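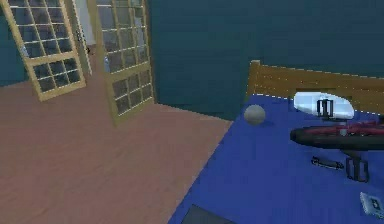
Chapter 6
Gathering Examples: Where the Practice Comes From

Every learning system begins its life as somebody's pile of examples, and I have come to think that you can tell more about how a household robot will behave by spending an afternoon with that pile than by reading any description of the network trained on it. When I teach this material I like to start with a simulated bedroom, the kind that takes a few minutes to load and that students are tempted to hurry through. Ours has a blue bedspread with a small grey ball lying on it, and a bicycle saddle close by, and a red and black wheel (yes, on the bed!), and if you ask a class to write down what a robot might be told to do in such a room, you will get a wonderful spread of answers. One student writes "pick up the ball." Another writes "tidy the bed." A third wants the bicycle parts put together, and a fourth, usually sitting near the back, asks whether the robot could simply be told to leave through the glass doors. Each of those answers is the seed of a different collection of examples, and each one would teach the system something different about the very same room.

In the last chapter we treated the training set as something handed to us, already finished and neatly stored. In this one we go back a step and ask how it got made. We will stay with demonstrations, meaning recorded runs in which a person steers the robot through a task from beginning to end, and we will stay mostly in simulation, where a room can be reset with a key press and a dropped cup costs you only the time it took to drop it.

6.1 What counts as one example

Beginners often picture an example as a single image with a label attached, and for the classifiers of Chapter 3 that was a perfectly good way to think. A demonstration is a longer and shaggier thing. It holds the instruction that was given, the views recorded along the way, the motion commands that went with them, and some note at the end saying whether the task was finished. We will call all of that together an episode.

Notice that an episode contains a good deal besides the interesting part. If the instruction is "bring the ball to the desk," there may be a long stretch of driving and turning before the hand comes anywhere near the ball, with views of doors and furniture and bare floor going by. My own students have sometimes wanted to trim these stretches away, and I understand the temptation, but a robot that has never seen the ordinary middle of a task will not know what to do when it finds itself there. Leave the middles in - at least until you have a measured reason to shorten them.

Our running project for this chapter is Flestedance, a small teaching collection built by Hélène MacDonald and Sota Tamura for an evening course. It holds 168 episodes across 29 tasks, all recorded in simulated homes. That is a modest number, and I chose it for exactly that reason. You can look through every episode yourself in a weekend, and I warmly recommend that you do.

6.2 Getting through a room

Moving about indoors is where most new operators have their first bad day. A chair has legs that spread wider than its seat, a desk has a corner at an awkward height, and a door that has been swung open takes up space that the floor plan showed as free. In a recorded episode all of these things matter twice over. They shape the path the operator chooses, and they also shape what the cameras are able to see along that path.

Think for a moment about a glass-paned door. A person looks through it and understands without effort that the shelf on the other side can be seen but can't be reached from here. The system has no such understanding to begin with. It has only the episodes, and if every one of them was recorded with the door shut, or every one with the door folded well out of the way, then an open door standing in the middle of the view will be something quite new to it. MacDonald's habit, which I have borrowed shamelessly, is to record the same errand with the door in several positions and from several starting points before moving on to another errand at all.

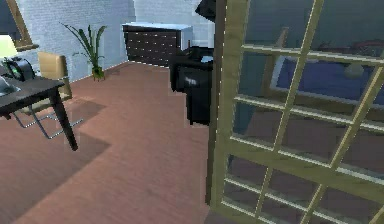
6.3 Variety, and how to plan for it

Suppose you have time for only a limited number of episodes. Should you record the same task over and over until it is smooth, or spread yourself across many rooms and many objects? I wish I could give you a rule. What I can give you is a way of planning that has served my classes well, and it starts with a plain sheet of paper.

Down the side, list whatever might change between one run and the next: the wall color, the floor, the furniture, where the object lies, where the robot starts, how the instruction is worded. Across the top, write the tasks. Then mark the squares you have covered. Tamura did this for Flestedance after the first round of recording and found that nearly all the "fetch" tasks began with the robot already facing the object. The operators hadn't meant to do it. They had simply started each run in the spot that felt convenient, and a learner trained on those runs would have had very little practice at turning around to look.

Plain views deserve a row of their own on that sheet. A robot searching a home will spend part of its time looking at nothing useful: a wall, a corner, a stretch of floor with one framed picture hanging over it. Operators dislike recording these moments and tend to hurry past them.
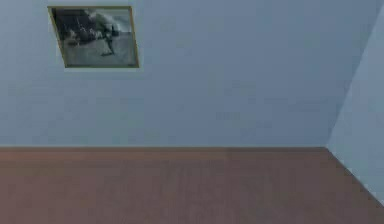 The learner needs them all the same. When the view offers nothing to act on, the sensible thing is usually to keep turning or to move on to another part of the room, and that is a behavior like any other, learned from episodes in which somebody did it calmly and well. In an early version of Flestedance the searching portions were so rushed that the trained policy swung past its target again and again before settling. Re-recording 2 of the tasks at an easier pace made a visible difference in the next round of trials, and we will look at those trials closely in Section 6.6.

6.4 Keeping notes while you record

Write your notes at the time. I say this in every course, and every year I catch myself putting it off until after supper, by which point I have forgotten which run had the sticky drawer. For each episode, put down the following:

The instruction, word for word as it was given.
The room and the starting position.
Who was operating.
Whether the task was finished, partly finished, or abandoned.
Anything odd, in a sentence or so.

Keep the abandoned runs in a folder of their own, clearly marked. You may not want to train on them, but they are marvelous for discussion, and in Chapter 8 we will use several of them to build a simple check for failure.

Before you go on

Choose one room in your own home and one small errand that could be done there. On paper, plan twelve episodes of that errand, changing only one thing from each to the next. Then trade plans with a classmate and mark any condition that neither of you thought to change. Bring both sheets with you when you begin Section 6.5, where we set up the recording software and make our first short run.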